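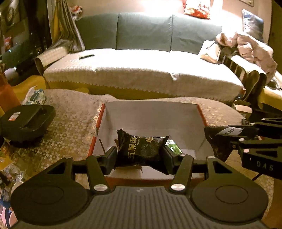
Frage: Wie viele Snackbeutel passen in einen Karton, bevor der Deckel beim Verschließen aufdrückt?

Antwort: Neun, wenn die Beutel flach liegen und die Siegelnähte zur Längsseite zeigen. Bei hochkant gestellten Beuteln sind es weniger.

Ticket 2701, Packplatz Amville
Gemeldet von: Uyên Tô
Bearbeitung: Thibault Charpentier
Status: in Beobachtung

Fehlerbild: Deckel steht nach dem Einstecken der Lasche vorne offen. Betroffen nur gemischte Kartons, sortenreine Kartons unauffällig.

09:40 Karton geöffnet und neu gepackt. Oberste Lage lag quer, Siegelnaht gegen die Kartonwand geknickt. Nach dem Drehen schließt der Deckel.

10:15 Zweiter Karton, gleiches Ergebnis. Füllgewicht 400 g, also innerhalb der Vorgabe. Überfüllung damit ausgeschlossen.

11:05 Rückfrage an Emiko Kubo: Kartonzuschnitt seit Mai unverändert, Lieferant weiterhin Boateng. Neu ist nur die Reihenfolge der Sorten auf der Packliste.

13:30 Packliste geändert. Große Beutel zuerst, kleine Teile in die Lücken am Rand, nichts über die Kartonkante. Beutel beim Einlegen in der Mitte fassen, nicht an der Naht.

14:50 Zehn Kartons nach neuer Liste gepackt, alle schließen. Einer davon mit leichter Wölbung, toleriert.

Offen: Altbestand im Regal prüfen. Zuständig Kazuhiro Nishimura.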